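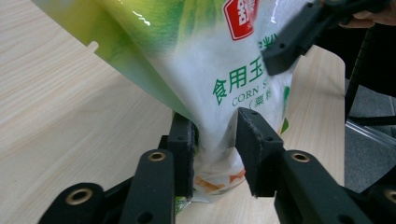

Dutex contract offer: the two-tier wage clause
14 comments

plantline_moderator wrote:
Members at the Stilville plant have received the company's final offer and will vote on Wednesday. This thread is reserved for discussion of Section 8, which sets a lower starting wage for new hires. Current employees would keep their present rate and receive a one-time payment of $500. Please keep remarks to the text of the offer.

secondshift_packer wrote:
I have read Section 8 with care and intend to vote no. The payment is made once, while the lower rate has no end date. A new hire would stand beside me, do the same work and earn $3 less an hour for as long as the contract runs.
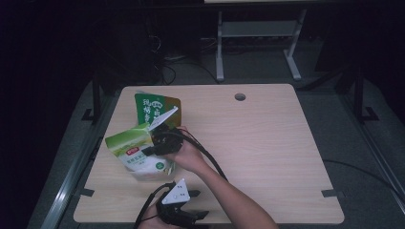 Reply from morais_local_retiree:
I respect the previous member's view, but I do not share it. At Morais we rejected an offer much like this one, and the company moved 400 jobs to Clumasden before talks resumed. A lower starting rate is a poor term. A closed plant leaves no rate to bargain over.

Reply from secondshift_packer:
The Morais plant had been losing orders well before that vote, as the local's own newsletter reported. I do not believe the vote should bear the whole blame. Stilville has been running overtime since March — hardly the mark of a plant that cannot pay its people.
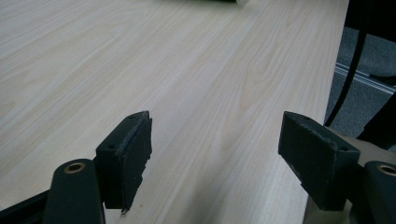
I would add that the offer says nothing about when a new hire moves up to the full rate. Our bargaining team asked for a fixed date, and the company declined to provide one in writing.

Reply from clumasden_steward:
As a steward at the receiving plant, I wish to correct one point. The jobs that came to Clumasden were already on the lower scale. Our members did not ask for them on those terms, and we filed a grievance the same month. Two-tier pay has made it harder to hold meetings, as newer members ask why they should defend a contract that pays them less.

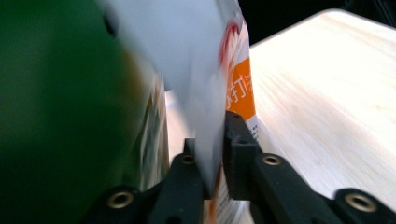 Reply from morais_local_retiree:
The correction is accepted. I still hold that members should ask what the strike fund can bear before they vote. Could the moderator post the current balance?

Reply from plantline_moderator:
The balance is not published on this board. It will be read aloud at the union hall before voting opens, and any member in good standing may attend.

22 shares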